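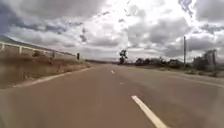 Figure 3. Frame from the Kelemen set. The near and far center dashes are clear; the dash between them is pale and partly worn.

4.2 Tracking the center line through worn paint

The tracker described in Section 3 assumes that the center line is made of separate dashes and that some of them will be missed. In this section we test what happens when a dash is present on the road but hard to tell apart from the asphalt. We compare our tracker, Gemach, with the lane detector that shipped with the Erico vehicle, which we call Winero after the software package it comes from. Both run on the same images and pass a steering target to the same controller.

Figure 3 shows the kind of case we had in mind. The nearest dash is large and reaches the bottom of the image, and any reasonable threshold will find it. The farthest one is small but still has enough contrast to give a short, clean blob. The middle dash has lost a good deal of its contrast, and a threshold low enough to keep it will also pick up lighter patches in the pavement. Before this work we handled the problem by lowering the threshold whenever the number of detections fell. That gave more dashes but also more false ones, and the false ones did more harm than the missing ones.

Data. The Kelemen set holds 1,899 frames recorded with Erico under manual control on open road. The camera was not moved on its mount during recording, and no roll correction was applied to the images. We kept the raw frames for two reasons. The controller works on raw frames on the vehicle, and the correction step in our earlier pipeline smoothed the image enough to remove faint paint. The frames are low in resolution and somewhat soft. Clouded skies are common in the set, and the exposure control reacts to bright gaps in the cloud, which darkens the road surface in the same frame. All frames were used for testing. Tuning was done on a separate recording from the previous December, on a different road.

Annotation. For each frame an annotator marked the two ends of every center dash that could be found by eye at normal size. A dash was labeled clear or worn. The label was given by comparing the dash with the asphalt next to it, and distance played no part, so a small dash far down the road can be clear while a larger one nearer the vehicle is worn. In Figure 3 the first and third dashes are labeled clear and the second is labeled worn. Edge lines were marked on a separate layer and were not used for scoring. Where the side of the road has no painted line that could be made out, the pavement boundary was left unmarked, and a boundary formed by a curb or shoulder was never entered as a line.

A second annotator repeated the work on part of the set without seeing the first labels. Most of the disagreement was over the far end of distant dashes, and little of it was over whether a dash was clear or worn. We used the first annotator's labels in all results below.

Baseline. Winero converts the lower part of the image to gray, applies an adaptive threshold, and fits a straight line to the blobs that remain. It treats each frame on its own. If fewer than two blobs are found, it returns the last valid line for a short time and then reports a loss. We left its settings at their defaults except for the search region, which we set to match the camera height on Erico.

Our method. Gemach searches for dashes in order, starting from the one nearest the vehicle. Once the first dash is accepted, its direction and length give a predicted place for the next one, scaled for distance with the ground plane model of Section 3.1. Inside the predicted window the threshold is lowered. Outside it the threshold stays where it was. A weak response is accepted only if its direction agrees with the dash before it. The search stops after 3 dashes. We tried longer chains, but past the third dash the windows on our images became too small to give a stable direction.

If the second window is empty, the search goes on to the third and skips the gap. This step matters more than we first thought. In an early version the chain ended at the first empty window, and a clear dash farther down the road was then thrown away, although it would have been enough to fix the heading. Figure 3 is a frame where the skip can be useful: with the middle dash removed from the input by hand, the near and far dashes still define the line.

Gemach also checks for painted edge lines. The thin white line on the left in Figure 3 is longer and more continuous than the center dashes, and in a frame like this one it gives a good estimate of the vanishing point. We use that estimate only to narrow the windows. It does not enter the line fit. When we did let it enter the fit, the steering target shifted on stretches where the edge line and the center line were not quite parallel, and the vehicle drifted toward the side.

Scoring. A frame counts as tracked if the fitted line passes within half a lane marking width of the annotated dashes at the look-ahead distance used by the controller. A loss is recorded when tracking fails for long enough that the controller would hand over to the safety stop. Losses are counted as events, and a long failure is one event however many frames it covers. Both methods were scored by the same script, and the frames were played back at the rate at which they were recorded.

Results. Winero had 19 losses on the Kelemen set and Gemach had seven. The seven losses of Gemach all fall within stretches where Winero also failed, so there was no place on the road where the new tracker was lost and the old one was not. On frames where all dashes were labeled clear, the two methods gave nearly the same line, and we see no reason to prefer one over the other on well-painted road.

We looked at each of the remaining losses. The most common cause was a worn nearest dash. The search has to start somewhere, and when the first dash is weak there is no prediction to help it. The full threshold is then applied to the one marking that needs the lower one. In some of these cases a clear dash farther ahead was plainly visible in the image but was never reached. Starting the search from the most confident dash, wherever it is, would avoid the problem, but it needs a backward prediction, and our ground plane model is less reliable in that direction when the image is tilted.

Tilt was the second cause. Even a slight roll between the camera and the road moves the predicted windows sideways, and the error grows with distance. For the second dash the window is usually wide enough to take this up. For the third it often is not. An online estimate of roll from the horizon is an obvious fix on open road with a flat skyline. We did not include it here, as hills, trees and buildings hide the horizon in many of our other recordings.

Pavement changes were a smaller problem than we expected. Bands of darker or lighter asphalt running across a lane produced weak responses in the predicted windows, but their direction rarely agreed with the previous dash and the check rejected them. Winero did accept such bands several times. Since it has no direction check, one wide blob was enough to pull the fitted line off the paint.

Effect of the low threshold alone. To see how much of the gain comes from the threshold and how much from the ordered search, we ran Winero with its threshold lowered over the whole search region to the value Gemach uses inside its windows. The modified detector found more of the worn dashes but did not reduce the number of losses. False blobs appeared mostly on the verge and in patches of lighter pavement. We take this as evidence that the windows carry most of the benefit, at least on this road.

Limits. The set covers a single road. Traffic is light, and we have no frames in which another vehicle hides the first dash. Night driving was not tested. The tracker also relies on regular dash spacing, and a road repainted with a different pattern halfway along would need the spacing to be estimated again. Section 4.3 reports closed-loop runs with Erico on the same road, where the steering output of Gemach was used in place of manual control.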